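Coffee corner: what changes from next week

Dear members,

Many of you asked me in spring why the coffee at the Kolurholm reading house tastes different from one day to another. I promised to find out, and I have now spent several evenings with Tươi Ninh, who worked in a roastery before she moved here. I write down what I learned, because it concerns also those who make coffee at home.

The first point is age. We were buying big sacks twice a year, and by December the last sack was always flat and a bit like paper. From now on we order from Villca every month, in smaller bags, and the roasting date will be written on the shelf. The price per bag is a little higher. Sang Đàm has looked at the accounts and he thinks that we can keep the cup at the same price until the end of the year.

The second point is grinding. Please do not grind the whole bag in the morning! I know it is convenient, and I did it myself for two winters. Ground coffee loses its smell very quickly, so we ask everyone on kitchen duty to grind only for the next pot. For our large pot it is 124 grams of beans, medium setting. If you like it stronger, add beans and leave the grinder as it is – a finer setting makes the coffee bitter and the paper filter runs slowly.

The third point is storage. Tươi was quite strict with me about the fridge. The beans take the smell of cheese and onion, and they become damp each time the bag is opened. A closed tin in the dark cupboard is enough.

We will hold a tasting evening in the small room, with light, medium and dark roasts side by side. There are 30 places. Vy Hứa keeps the list at the front desk, and she would like to hear from you if you drink only decaf, so that she can prepare a separate pot.

Two small things more. The blue kettle is repaired and stands again in its place. And whoever borrowed the hand grinder, please bring it back to Nghĩa Tăng, also if the handle is broken, he has a spare one.

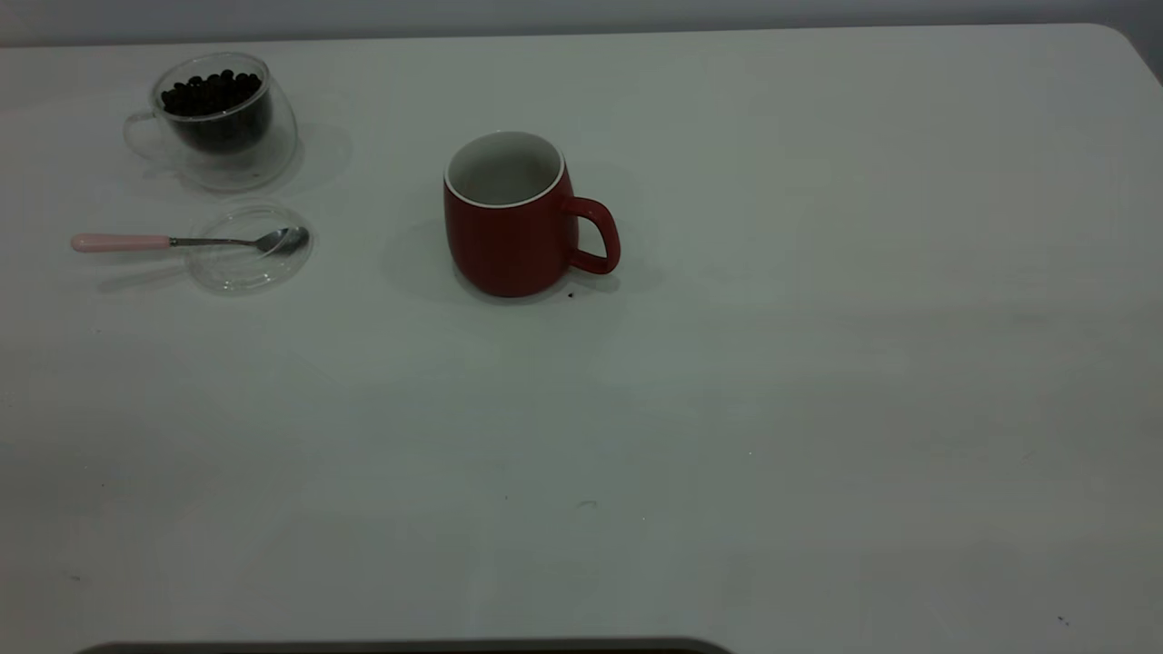

The dark roast will be in the pots for the first two weeks, and after that we change to the medium one. Write your opinion in the notebook next to the sugar, also when you did not like it.

Nga Quách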